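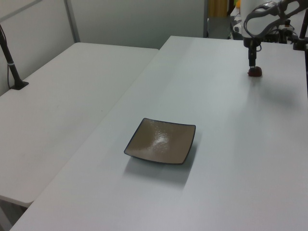
The Trindale Screen Guide is a paperback reference book of film and television actors, sold mainly to people who like to look up who they have just seen in something. It has 956 entries. Each one gives a date and place of birth, training, a list of credits and a short paragraph on the career so far. Ambros Egger is the editor. I bought my copy in August and have used it most evenings.

The entries are short and easy to read. Stage work is listed separately from screen work, which I found useful, and voice parts are marked with a small v. Child actors get a line on what they did later, where this is known. Heights are given in feet and inches only. There are no weights, and I did not miss them.

The coverage is uneven. Soap actors are done very well, down to people who had one long storyline and left. Rigoberto Sánchez gets nearly a full column, with every episode of Lellby he was in, while several bigger film names get 12 lines or fewer. Actors who work mostly outside English are thin on the ground. I looked for the main cast of Dendari and found 2 of them, one with no date of birth.

I found a few mistakes. One actress is listed under her married name in the index and her stage name in the main text, with no cross-reference. The credits for the second series of Ebrahimi are given a year early in some entries and correctly in others.

The print is small but clear. The paper is thin and the type shows through from the other side under a strong lamp. My spine has creased at the letter M, though the pages are all still in. A ribbon would have helped.

It costs £20. The same publisher's website has some of the entries for free, without the stage credits. If you only want birthdays and heights, use that. For the soap and stage lists I would buy the book, and I have kept mine by the television.

Four stars out of five.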